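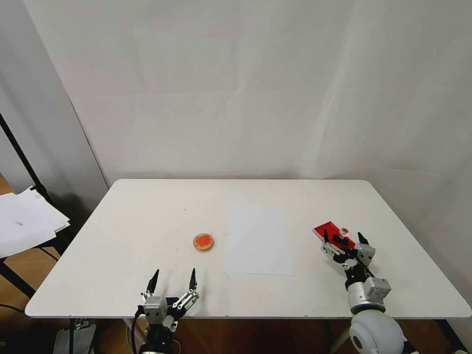
Open day at Rurnetside today, the automation building. Going to post as I go, signal permitting. Sorry in advance for spelling, one hand, other hand has coffee

1/ Queue at the door already when I got here. They've got 8 stops on the map and you can do them in any order. Everyone went left to the warehouse carts so I went right

2/ Right = the stamping table. Two arms, a sheet of paper, a red ink pad. The job is to put a stamp on a page. I know. Stick with me

3/ Stamping is a horrible job for a machine when you think it through. Pick up something small. Hold it dead upright. Press hard enough to leave ink but not so hard it skids. Let go without dragging it. My nan did this at the post office counter with her eyes on the customer the entire time

4/ Renata Sadowski is running the talk at this one. Very fast talker, very good, I am missing half of it. She's from the Brzozowska lab side, the building belongs to Rurnetside, Pikard is the name of the software. Think I have that the right way round

5/ She says they started in November with a much bigger stamp, chunky wooden thing, and then moved to the small ones when people asked what use a robot is if it can only hold big stuff. Fair question tbh

6/ "Paper is worse than ink." Her words. It slides, it curls, one corner lifts and the whole print goes fuzzy. They don't tape the sheet down either. She said an office wouldn't so they don't

7/ Man next to me asked about speed. 84 seconds for a full go, best one so far. Pick up, ink, stamp, put back. He made a face. She saw him make the face. "You try it with two fingers and no feeling in them"

8/ So then obviously half the group is trying it with finger and thumb of each hand, on the spare stamp she keeps for people who make the face. I got ink on my sleeve. White shirt. Brilliant

9/ Room's warm, lots of people in coats. There's a line on the floor we're asked to stay behind and the kids are all stood with their toes exactly on it
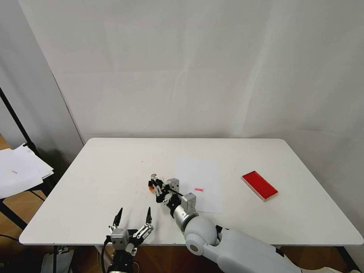

10/ Someone asked: does the robot know if the print has come out badly?

11/ Answer: at the moment a person looks at each sheet afterwards and marks it good or bad. They want Pikard to do that check from the camera by the summer, but it isn't in there yet.

12/ I liked that she just said so. The one at the stop before lunch last year (different place, Trarnmont, never again) told us everything was finished and perfect and then it dropped a mug

13/ Numbers from the poster for anyone who wants them. 30 practice goes a day. 70 in a hundred judged good enough to send to a customer. The rest go in the recycling or get used for shopping lists, there's one on the fridge upstairs apparently

14/ Asked her what goes wrong most. Turning the stamp. If it gets picked up a bit twisted the print lands twisted, and it has to set it down and pick it up again to fix that. People just roll it round in their fingers without thinking. Have been doing it with my pen lid ever since, it's really hard to do slowly

15/ The other thing is too much ink. Pad gets pressed in the same place over and over and goes patchy so she turns it by hand every morning. I said could the robot turn it. She wrote that down!! I am basically on the team now

16/ A girl who was maybe nine asked if it gets bored. Renata said no but she does

17/ Right moving on, they need the space for the next lot. Carts now

18/ Carts were fine. Carts are carts. Big, loud, orange lights, the crowd loved them. I was thinking about stamps the whole time

19/ Cafe report as promised to @ nobody in particular - cheese scone good, soup gone when I got there, card only

20/ Went back round at the end as it was quieter and got another few minutes at the table. Better without the crowd, you can hear the grippers, a sort of little whirr and click. Asked if they'd do envelopes next. Apparantly envelopes are on the list, along with folding, which she said with a very tired look

21/ For those asking in replies: it's free, you don't need to book for the ground floor, you do for upstairs. Parking is round the back past the bike racks, not the front, the front is for deliveries and they will come and find you. I know this because they came and found me

22/ And yes ok to bring kids. Pushchairs have to go in by the side door, there's a step at the main one. Stop 3 is noisy, skip if yours hates noise. The stamping one is quiet and they can stand quite near

23/ Also someone asked if this is meant to replace office staff. I did ask. Renata's take was that the people they talk to have stacks of forms and want their afternoons back. Make of that what you will, my brother in law works in a records office and he has Views. Will let him reply himself

24/ On the bus. Sleeve is still red. If anyone knows how to get stamp ink out of cotton pls shout, tried the handwash in the loos and it's now pink and twice the size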